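Listening group returns in July with the Gautier recordings

The oral history listening group starts up again in July, at 7 in the evening, in the upstairs reading room at Pitlow Library. We will be working through the interviews with Sylvain Gautier, who wrote field guides to pond and river life and spent much of his working life teaching evening classes.

Gautier recorded nine conversations in all. The first two deal with his childhood beside the Vermeulen canal, where his grandmother kept a lock cottage and let him fill her washtub with newts. He talks at length about a school nature table, a borrowed hand lens and a teacher who made the class draw the same snail every week for a term. He was twelve when he sold his first drawing, to a fishing magazine.

Later tapes cover the writing of his first book, Canus, which followed one family of gulls through a winter. Two publishers turned it down. He rewrote the opening chapter five times and says on the tape that he still prefers the second version. There is also a good section on his falling out with an editor over whether the birds should have names.

Sound quality varies. Tape 4 was made outdoors and has wind on it for most of the first side, so please use the printed transcript for that one. Transcripts for the other tapes are at the front desk and can be borrowed for a week.

You do not need to have read any of the books. Each session lasts 90 minutes, with a break for tea halfway through. New members can come to any session, and there is no charge.

If you own a copy of Canus with the original fold-out map, please bring it along. The library's copy has lost its map and we would like to scan one. 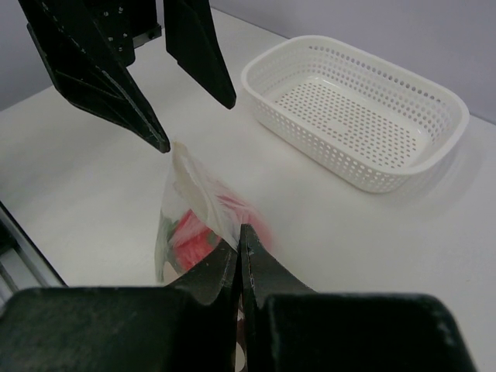 Black gripper over a white tabletop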